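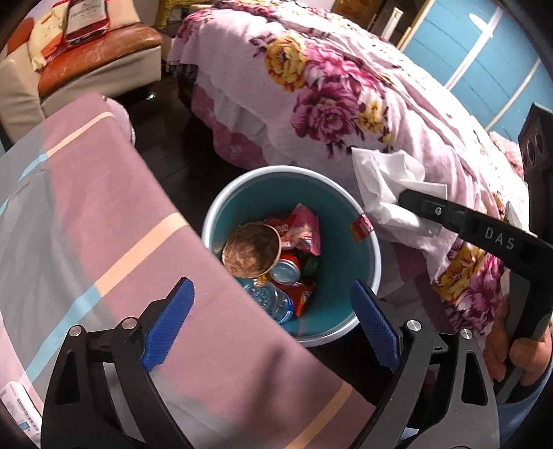 Week 7: The tissue that wouldn't let go

Okay, picking up where we stopped, because I ran out of time before I got to the failure I wanted to show you. Tidying up a bedroom sounds like the easy assignment. Tissues, cans, wrappers, a bottle, a bin. Everybody on the Kereama project wanted that one (I did too!) and it gave us more trouble than the kitchen ever did.

We had 162 bin drops logged when Angus Prendergast started reading through the ones marked as complete. In 12 of them the item never left the gripper. The jaws opened, the log said "released," and the tissue was still hanging there off one pad.

So what went wrong? Two separate things, and I want you to keep them apart in your write-up.

First, the physical fault. Textured pads are great for grip, and I'd choose them again. But a crumpled tissue has a lot of little loose edges, and they snag. A can is heavy enough to drop as soon as you open up. A tissue weighs next to nothing, so gravity is not much help to you.

Second, the logging fault, and this is the one that makes me wince, since I wrote it. I had defined a release as "jaw opening goes past 39 mm." That's a statement about the jaws. It tells you nothing at all about the tissue! Every one of those 12 went into the training set as a good drop, and the policy we trained on Gurkomus quite happily learned to open up over the bin and drive away with the trash still on board.

Mereana Paewai asked the question I should have asked in February: what would the log look like if the item stuck? It would look exactly the same. If you take one note today, take that one.

What we changed:

1. A drop now needs a second check, after the arm has backed off, that both pads are clear.
2. If a pad isn't clear, the arm goes back over the bin and does a short close and open. Two tries, then it stops and waits for a person.
3. Light items (tissues, thin wrappers) get released lower, inside the rim.
4. Hands stay off the jaws until the motors are disabled. Clem Pearce reached in to pull a tissue free during a retry and got a pinched finger. No real harm, but the retry was my idea and I hadn't thought about who might be reaching in.

For next time: read the Stutbridge incident notes, then pick any "success" condition in your own project code and write half a page on how it could be true while the job isn't done. Pairs are fine. Hand it to Clem Quinlan before lab, and please put both names on it this time.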